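## 6. Gripper and table set-up, two-arm cloth cell

Revision date: Wednesday, November 24, 2021. Applies to cells running Luster 14 and later. Complete Section 5 (arm homing) before starting. A crumpled T-shirt on the white table is the standard test load for all steps below.
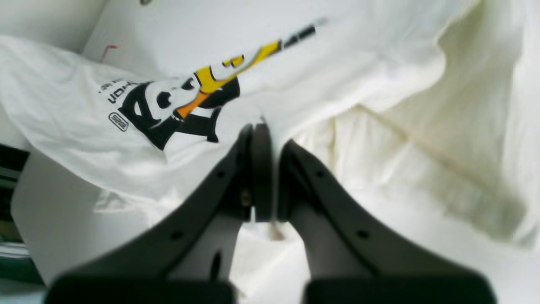
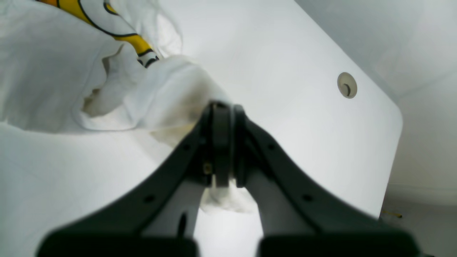
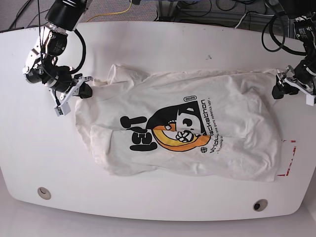 ### 6.1 Before you start

You need the screwdriver set, a lint-free cloth, the Pitby test sheet, and a cotton T-shirt. The shirt must be clean and free of pins or tags. A printed shirt is acceptable.

**CAUTION:** Switch the arms to Hold before you put a hand between the fingers. Hold keeps the joints powered, and the arms do not drop. Switching to Off lets them drop.

### 6.2 Check the fingers

1. Set both arms to Hold.
2. Open one gripper fully from the Luster jog page.
3. Wipe the fingertips with the dry cloth. Do not use alcohol on the pads.
4. Check each finger screw for play. Tighten by hand until it stops, then leave it.
5. Close the gripper with nothing in it. The tips must meet along their full width. If one tip sits ahead of the other, go to 6.5.
6. Repeat for the other gripper.

Note: Lint collects at the finger joints. Pull it out with tweezers. Compressed air pushes it into the motor body.

### 6.3 Set the closing force

1. Lay the shirt on the table and bunch a fold near the middle.
2. Jog the gripper down until the fingertips are on either side of the fold.
3. Enter a closing value of 284 and close.
4. Raise the arm slowly by 30 mm. The fold must stay between the tips.
5. If the cloth slips, raise the value in steps of 14 and repeat from step 2.
6. Write the final value on the Pitby sheet, one line per arm.

**CAUTION:** Do not exceed 1158. Above this value the finger motor overheats during a long hold and Luster stops the cell with a current fault.

Thin cloth often holds at the starting value. A seam or a double layer may need two or three steps more. Set the force on the thickest part of the shirt you intend to run.

### 6.4 Check the cables and reach

1. Move each arm through its full working range at low speed with the table clear of cloth.
2. Watch the cable at the wrist. It must keep a loose curve at every position.
3. Stop if a cable touches the tabletop or catches on a bracket. Add slack at the upper clamp and start the check again.
4. Lower each gripper to the table at the near, middle, and far positions. Do not set a touch point over a grommet.
5. Save the positions under the name of the cell.

Cells supplied through Sutdale use a shorter wrist cable. On these, set the reach limit before step 1.

### 6.5 Realign a finger

1. Set the arm to Hold and open the gripper halfway.
2. Loosen the finger screws one turn. Do not remove them.
3. Close the gripper by jogging until the tips touch.
4. Square the tips by hand and tighten the screws in turn, a little at a time.
5. Repeat 6.2, step 5, then repeat 6.3 for that arm. The old force value is no longer valid.

If the tips still do not meet, replace both fingers as a pair. See Section 9, Hầu finger kit.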